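Screen printing shirts at home: tips page
last touched up in September, more when I get time

Got asked again how I do the short runs for the Cultwood swap table so here's everything in one spot. No particular order. Skip what you know.

SHIRTS
Wash them first. No softener. Softener leaves a film and the ink sits on top of it and cracks by the second laundry day.
Buy 2 extra of whatever size is most popular. You will wreck one.
Cheap tees twist after washing. Check the side seam before you buy a stack, if it already wanders toward the front put it back.
100% cotton for water based ink. Blends are OK but the color comes out duller, esp. on heather gray.
Lint roller right before you print. Every shirt. Black ones twice.

ARTWORK
Thin lines die. Anything skinnier than a ballpoint stroke, fatten it up.
Print it on paper at full size, cut it out, tape it to a shirt you own, look in a mirror. Everybody makes the chest print too big and too low.
Top of the design goes four fingers down from the collar. My fingers, yours may vary.
Two colors is plenty to start. Let the shirt be the third one.
Leave small gaps between colors if your registration is sloppy. Mine is. Looks like a style choice.
Spell check. Then have someone else spell check. I printed a whole run of "Tromholm Paddel Club" and they wore them anyway but still.

SCREENS
Degrease even if the screen is new. Dish soap works, rinse till the water sheets off and doesn't bead.
Coat in dim light, dry flat, shirt side down, fan on low. I use the hall closet.
Do a test strip for exposure and WRITE DOWN the time on the wall or wherever. I wrote mine on a cereal box and then recycled the cereal box.
If the stencil washes out in the fine spots, underexposed. If it won't wash out at all, overexposed, or light got in the closet.
Tape the inside edges with packing tape. Masking tape goes to mush.
Pinholes: dab of leftover emulsion with a toothpick, back in the light a few minutes.

INK
Stir it. Even if it looks fine.
Water based dries in the screen fast on a warm day. Keep a spray bottle next to you and flood the screen between shirts, don't leave it naked while you go answer the door.
White on black needs two passes. Print, flash with the heat gun till it's dry to touch, print again without moving the shirt. Not even a little.
Priltley red runs orange on yellow shirts. Add a drop of blue. A drop!
Save your mixed colors in jam jars with a dab of the ink on the lid so you know what it is later. Wipe the rim or you'll never get it open agian.

PULLING THE PRINT
Squeegee at a steep angle, both hands, steady pressure, one pull. Going back over it blurs the edge.
Screen should hover a little above the shirt. Two coins taped under each corner of the frame does it.
Board inside the shirt, always. Ink goes through to the back otherwise.
Spray adhesive, light. Shirt should peel off without a fight.
First print goes on scrap. Old pillowcase. I have a Nedeljković poster design on one that came out better than the real thing, of course.

BENCH
Clear the table before you open any ink. Wipe it down between colors too, a thumbprint of blue will find the one white shirt in the pile.
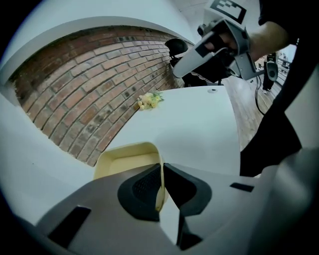

White tabletop, cream plastic piece

Put dirty stuff on the left, clean on the right. Or the reverse, just pick one.
Keep baby wipes within reach, for hands only, they leave lint on the screen.

CURING AND WASHING
Let it air dry overnight, then iron from the inside, no steam, with a cotton rag over the print. Keep the iron moving. Follow the time on your ink jar, they're all different.
Test it: stretch the print a little. Cracks mean it isn't cured, so iron again.
Wait 7 days before the first wash. Inside out, cold, hang dry if you can stand to.

CLEANUP
Scrape extra ink back in the jar first, then rinse. Cold water. Right away, not after dinner.
Hold the screen up to the window, if you can see a ghost of the design in the mesh that's just stain, leave it. If the mesh is clogged, soft brush and more soap.
Store screens on edge with cardboard in between.

Will add the sleeve printing stuff later, need to redo my sleeve board first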